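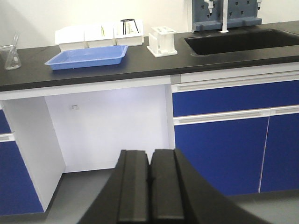

La paillasse de l'atelier : bac bleu, portoir blanc et évier à droite.

Plilen, c'est mon bras de rangement bricolé à l'atelier partagé, et ce dépôt contient ses enregistrements (544 séquences, 16 consignes). La pince vient d'un vieux projet à moi, Grirnar, dont j'ai gardé les doigts noirs et à peu près rien d'autre !

Côté fichiers, un dossier par consigne, et un texte court avec la phrase donnée au bras. Je trie encore les séquences de janvier, soyez indulgents.
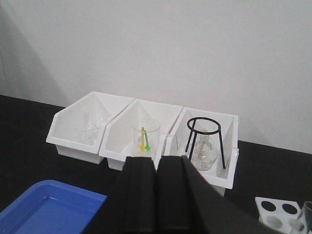 Les consignes nomment les bacs « gauche », « milieu » et « droite », toujours vus depuis la pince. Attention à la verrerie transparente : mon détecteur la rate souvent, surtout devant le plastique blanc. Si vous avez mieux, je prends !

Merci à Pylyp Maksymiv pour le script de conversion. Licence CC BY 4.0, mise à jour du 9 novembre 2023.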